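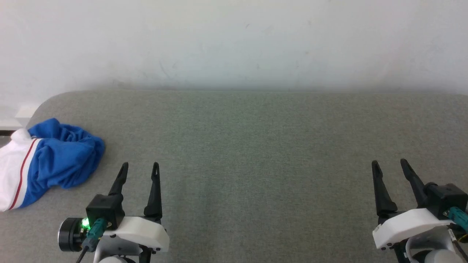 The Case Against Folding on the Sofa

Filed under Household Surfaces, 2021-08-22

A blue and white garment bunched up on gray upholstery is a very common sight in a house, and most household advice treats it as a fault in the person who lives there. My view is that it is mostly a fault in the surface. Upholstered seating is the default place for clean clothes in a large share of homes, and it is badly suited to the work. It is soft, it is low, it usually has its back to a wall, and it has another job that will be needed by evening.

I have held this view since I moved into the apartment in Vallejo, where the dryer stands at one end of the hall and the sofa at the other, with no table between them. Every load went to the sofa. The loads got folded eventually, but the work took longer than it had at my previous place, and the results were worse. I assumed for some months that I had become careless. In January I put a plain board across two trestles and did the same work on it, and the shirts came out square again.

What a cushion does to a fold

Folding a shirt is a flattening operation before it is a folding operation. The cloth has to be spread, the seams lined up, and the air pressed out from the middle to the edges. All of that depends on pushing down against something that pushes back evenly. A padded seat gives under the palm and stays up under the cloth beside it, so the pressure goes into the foam. The hand makes a dip, the fabric follows the dip, and a crease forms at the rim of it.

The second problem is friction. A woven upholstery fabric has texture, and it grips. When a sleeve is drawn across it, the top layer of the shirt moves and the bottom layer lags. On a smooth board both layers travel together. This is easy to check: lay a T-shirt on each surface, pull it toward you by the hem, and look at the underside. On my sofa the back panel stays behind by enough to put the side seams out of line, and any fold made after that is a fold in a crooked shirt.

Cotton forgives some of this. A heavy T-shirt, say 200 grams per square meter, has enough body to hold a shape while the next fold is made. Light synthetic knits do not. They slide over themselves while the bottom layer stays caught on the weave, and the usual result is a package that opens again as soon as it is lifted. People who say sports shirts can't be folded have, in many cases, only tried it on a couch.

Height

Sofa seats are made for sitting. To fold on one you either bend at the waist, kneel, or sit beside the pile and work sideways. Bending is tolerable for a few items and unpleasant for a full basket. Kneeling is better for the back and worse for reach, as the far half of the seat is then at arm's length. Sitting beside the pile is what most people settle on, and it means that half the available surface is occupied by the person doing the folding.

A kitchen counter is higher than it needs to be for a short person and close to right for a tall one. A dining table is a little low for everybody but has the advantage of open sides. I would take either over a seat of any kind. The ironing board is the surface people overlook. It adjusts, it is padded only thinly, and it is usually in the same closet as the basket. Its weak point is width, and an adult shirt has to be folded in sections along it.

The wall behind

Where a bench or sofa meets a wall in a straight line, the wall takes part in the work whether it was asked to or not. Sleeves get thrown against it. Hands brush it. Baskets are set down with one corner touching. Plain white paint picks up smudges and scuffs from all of this — faint ones, the kind that appear only when the light is even — and they will not all come off with a damp cloth.

The wall also takes away one side of the table. On an open surface it is possible to spread a shirt from above, walk to the other side, and straighten the collar. Against a wall the far edge can be reached only across the garment, which means leaning on the part that has just been flattened. If the seating has to be used, I would pull it a hand's width forward. Socks will then fall down the gap, and that is a fair objection.

Rounded corners and sloping arms add a smaller difficulty. A stack placed near one will lean toward it, and the lean gets worse with each item.

The heap as a storage method

There is a position opposed to mine that deserves a proper answer. It holds that folding most clothes is wasted effort, that a heap is a valid way to store a garment between uses, and that the state of the surface is therefore of no interest.

I agree with a good part of this. A jersey that will be worn again tomorrow does not gain much from being folded tonight. Most polyester knits drop their wrinkles within an hour of being put on. Underwear needs no folding at all, and I say that as a person who owns a trestle board. The time saved by leaving these things alone is real, and the only cost is in how a drawer looks.

Where the argument fails is in the mixing. A heap on a seat gives no information about its contents. A bunched shirt may be clean and unfolded, worn once, or on its way to the wash, and from across the room these look identical. A fold is a cheap label. It says that the garment has been handled since it came out of the dryer and has not been worn since. Once a household stops folding, it needs some other label, and most households do not provide one. The result is rewashing clean clothes, which costs far more in water and wear than folding would have.

Printed and paneled garments also suffer in a heap. A stripe between two colors is often a separate strip of fabric or an applied layer, stiffer than the panels on either side. Left crushed for a week, it keeps the bend after the panels have recovered. Care labels rarely mention this. The practical rule I use is that anything with a stripe, a number, or a crest is either hung or folded along the panel lines, and anything plain may take its chances in a basket.

What I would change

The obvious remedy is a table, and the obvious objection is room. Small apartments don't have a spare wall. The hall in my building, the Gistcombe, measures 3000 millimeters from the closet frame to the front door on the rental plan, and a fixed table in it would block the breaker panel. I use a board 126 centimeters long that stands on edge behind the bedroom door and comes out when the dryer stops. It was cut from an old shelf. The trestles are the folding kind and hang on a hook.

For those who won't bring in another object, a rigid sheet laid on the sofa recovers most of the benefit. It spreads the pressure across the foam and removes the grip of the weave. A large cutting mat works. So does a piece of hardboard with the smooth face up. It does nothing for the height, and it has to be stored, but it can slide under the seat it was used on.

I would not buy a padded storage bench for this purpose. The Dornthorpe catalog shows one as a "laundry station," with a lid that lifts and a lined compartment below. The idea is sensible until the lid is closed and clothes are put on it. From then on the compartment cannot be opened without moving the clothes, so they stay on top and the inside goes unused. A relative's house in Sulcombe has the bench in the upstairs hall. The compartment holds a spare blanket and the manual.

Furniture makers could solve this with very little effort. A bench with a hard top and a loose cushion does both jobs: cushion on for sitting, cushion off for folding. These were common once in entry halls, usually with a strap to hold the cushion down. The fixed upholstered top replaced them for reasons of comfort and, I suspect, of cost in the factory. I would accept a less comfortable seat in exchange for the surface, though I recognize that people who use a bench mainly to sit on will disagree.

A limit to the argument

None of this makes anybody start. A good surface shortens the work and improves the result, and the basket can still stand beside it for 3 days. I have done exactly that with the board set up and ready. What has changed is the quality of the delay. The clothes wait in the basket, where they are known to be clean, and the sofa stays available for sitting on. When I do begin, a full load of shirts is finished before the kettle has cooled, and the dark blue ones go on the left because that is the end nearest the closet.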